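Mezzanine

A mezzanine is a partial floor set between two main stories of a building, usually open on at least one side to the room underneath. The word comes by way of French from an Italian term for "middle." In everyday use it gets applied to almost anything with a railing and a view down, including sleeping lofts, theater balconies and storage decks, and sellers of property are especially generous with it.

Use as a workroom

Mezzanines are often fitted out with desks and office chairs. The claim that this "creates" space deserves some doubt. The stairs take up room on the floor below, and furniture has to be kept clear of the open edge. Rhona Dalgleish, in her survey of 12 converted workshops in Brurkby, found that two of the upper levels had gone back to storage within a few years.
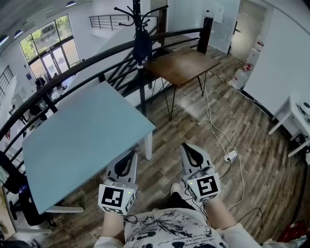 Upper-level room with a wood-plank floor, a pale blue table and a curved black metal railing.

Railings

The open edge is normally guarded by a rail with vertical balusters. Horizontal bars are sometimes preferred for looks, though children can climb them. Curved railings are said to make a small level feel larger. The evidence for this is thin and comes mostly from people who sell curved railings.

Noise and heat

Warm air rises, and so does conversation. Eugeniusz Mazurek has argued that a rug and a heavy curtain solve the second problem. Dalgleish disagrees, noting that his tests were made on a Friday evening in an empty building. Complaints about heat peak in July.

See also: Loft; Balcony; Gallery (architecture)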